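Jikik Robotics Club seeks patient people for the spring season

Nov 7, 2023
By Krisztina Vörös

The Jikik student team is looking for new members to help two robot arms do what a toddler does before lunch: put pegs in holes. The toddler is ahead. We have until January to close the gap, when the Ellwood Assembly Challenge opens and our excuses expire.

We have 14 places. You can apply from any department, and last year's best debugger was a music major. You don't need to have touched a robot before. You do need to be able to watch one miss by the width of a fingernail, write down what happened, and start over without raising your voice.
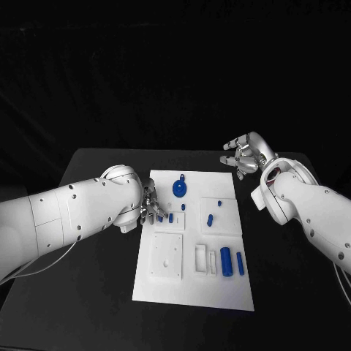

Most of the work is dull in an interesting way. Our practice log holds 709 attempts, and the plan is to reach 1,000 before the team gets to call itself ready. Someone has to run those attempts, someone has to reset the board, and someone has to work out why the code that behaved last night has developed opinions. We rotate, so you will get a turn at all three.

Chidubem Nwachukwu leads the software side and will teach you what you need over the first few meetings. He is kind about bad code and less kind about code with no comments.

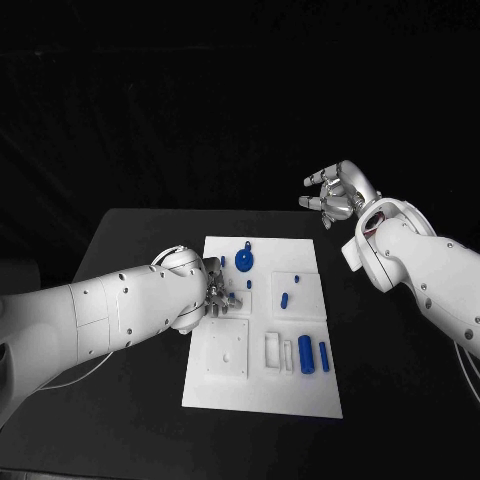

Expect two evenings a week in the Erano Building, second floor, past the vending machine that takes your dollar. Pay is zero. Course credit is possible if you ask your adviser early and nicely.

To apply, send us a paragraph on something you fixed, or made worse while trying to fix it. Skip the resume. Paper copies can go in the club mailbox outside the Erano lab.

Recent posts
Zidov Cup: what we learned from finishing last
Lab access rules, revised again
Looking for a poster designer
Who has the small hex keys?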